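Laundry Claims: Frequently Asked Questions

Zamudio is a small site about clothes and the things sold to wash them. We get the same questions over and over, mostly from people who have just seen an ad. The answers are collected on this page. We update it when something changes or when we find out we were wrong, and the last round of edits was in April.

Who pays for this site?

We do, out of what the site earns from plain banner ads. We don't take affiliate money on laundry products. We have had offers, and two of them came with suggested wording, so you can guess how they'd have wanted this page to read.

Do shirts that "never smell" exist?

We have yet to meet one. Smell in a worn shirt comes mostly from bacteria working on sweat and skin oil. A treatment on the fabric can slow that down for a while. "Slow down for a while" doesn't sell shirts, so the tag says something bolder.

Read the tag closely. Estolus sells a T-shirt with the words "stays fresh" on the front of the package and "odor reduction may vary with care and use" on the back, in type you need good light for. The second sentence is the one the company could defend if it had to. We wore theirs on the same kind of days as a cheap cotton shirt and could not tell them apart by the evening of the second day. Four noses were involved, all ours, so take that for what it is.

The Estolus tag says it lasts 100 washes. Is that true?

We don't know, and we doubt you could find out from what the company puts in print. Lasts how? A shirt can get through 100 washes and still be a shirt. Whether the treatment is doing anything at that point is a separate matter. We wrote and asked what was measured, at what temperature, with what detergent, and compared with what. The reply thanked us for our interest in freshness.

Are laundry sheets as good as liquid or powder?

For lightly worn clothes, they seem fine to us. For anything with real dirt or grease on it, we have been let down more often than not. A sheet is thin and light, and there is only so much cleaning stuff you can put into it. Nelleo tells you to use one sheet for a normal load and two for a heavy one. If you end up using two every time, work out the price again with that number. The "loads per box" figure on the front assumes one.

We do like that sheets don't leak. If you travel or carry laundry down three flights of stairs, that may be worth paying for. It's a good reason to buy them. The pictures of waterfalls on the box are a poor one.

Nelleo has 3899 reviews and 3804 of them are five stars. Doesn't that settle it?

It settles that somebody is good at collecting reviews. Think of anything you have bought that nearly everyone loved that much. People complain about ice cream.

When we last read through them, a lot of the reviews talked about fast shipping and a cute box. Many had been written within a few days of the order, before the buyer could have gotten through much laundry. There's a discount code printed inside the lid with a request to "share your story." None of this proves the sheets are bad. It means the stars tell you very little, and you're back to trying a small box and looking at your own towels.

Should I turn T-shirts inside out?

Yes, and it's free, so nobody advertises it. The inside is where the sweat and skin oil are. Turning the shirt also takes some of the rubbing off the outside, which matters if there's a print on it. A dark shirt keeps its color longer this way too.

What about shirts that come out of the dryer wrinkled? Do I need a spray?

Mostly no. Wrinkle sprays are largely water, with a bit of something slippery and a lot of perfume. Fill a clean spray bottle from the tap, mist the shirt lightly, pull it straight with your hands and hang it up. Try that first on half the shirt and the store-bought spray on the other half. We did, and the main difference was that one half smelled like a hotel lobby.

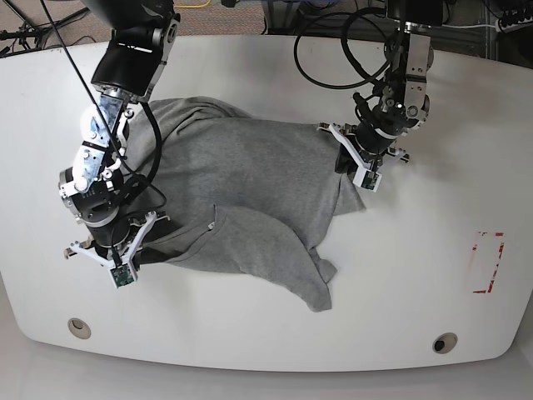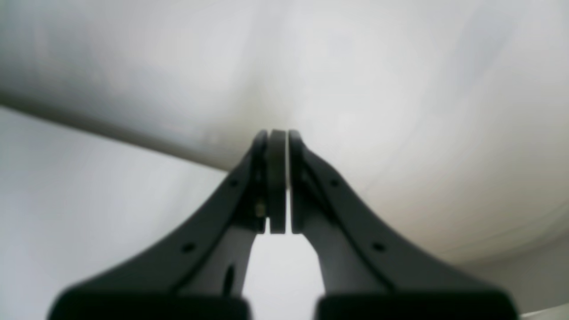
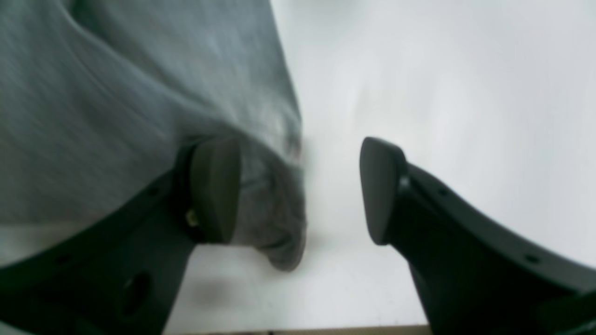

Knit cotton forgives a lot. It stretches, and the weight of the damp cloth will pull out most small creases overnight. Woven dress shirts are harder, and there an iron still beats anything in a bottle. If you hate ironing, take shirts out the moment the dryer stops and don't pack the drum full. A load that can't tumble freely will wrinkle no matter what you spray on it later.

Gray shirts show sweat marks. Is there a detergent for that?

There are detergents that say so. The problem is that fresh sweat marks on gray are just wet cloth looking darker than dry cloth, and no detergent changes that. It comes back every hot day. If the marks stay after washing and drying, you're dealing with a buildup of deodorant and body oil. For that, soak the underarms in warm water with ordinary detergent for an hour, rub gently, and wash as usual. It may take two rounds. If that fails, the shirt has probably had its day.

Do the Brustus laundry rings replace detergent?

The company says the rings "activate the water." We have read its explanation three times and are no closer to knowing what that means. Minerals come into it, and so does a diagram with arrows.

Here is a thing worth trying before you spend money: wash a load in plain water. Warm water and an hour of tumbling will get a surprising amount of sweat and dust out of clothes with nothing added at all. Any gadget that you drop into the drum gets credit for that work. To show that the rings do something, you'd have to compare them with plain water, and the before-and-after photos on the Brustus page compare them with a dirty shirt.

The same page says one set is good for 2390 loads. That's an oddly exact number. We would love to know who stood there and did load 2389. At four loads a week it would take you more than 11 years to catch them out, and by then we suspect the customer service address will bounce.

Are dryer sheets bad?

"Bad" is strong. They leave a waxy film on cloth, and that film is how they work. On a T-shirt it makes little difference. On towels and workout clothes it gets in the way of soaking up water, and people then buy another product to fix towels that don't absorb. If you stop using dryer sheets, the towels usually recover after several washes. Static can be worse for a while in winter. Taking synthetics out of the dryer while they are slightly damp helps.

Does cold water get clothes clean?

For most everyday loads, yes, and this is one ad claim we more or less agree with. We checked it with coffee, grass and collar dirt. Coffee and grass were fine. Collar dirt came out better warm. Sheets and towels from a house where somebody is sick should still be washed hot, or as hot as the care label allows.

How do I tell a real test from a fake one?

Look for what the product was compared with. If the answer is "nothing" or "leading brands," with no brand named, keep your wallet shut. Then look at how many items were tested, and who did the testing. "Tested in our lab" means tested by people who wanted it to work. That can still be honest, but you'd want to see the numbers. A claim starting with "up to" includes zero.

Were you ever wrong about something?

Sure. For years we said wool dryer balls did nothing. We now think they may shorten drying a little in a big load of towels, probably by keeping things from clumping. The effect was small and came and went. We've changed the page on them. We have not changed our view on adding perfume oil to them, which strikes us as a good way to get spots on a pillowcase.

Can you test a product I've seen?

Maybe. Send the name and the exact claim, copied word for word from the package or the page. A screenshot is better, as claims have a way of changing after people ask about them. We buy everything ourselves at the normal price, so the expensive gadgets tend to wait. Please don't send us used clothing. It has happened, and it came in a plain envelope.

The contact form is open again. Replies usually go out on Wednesday.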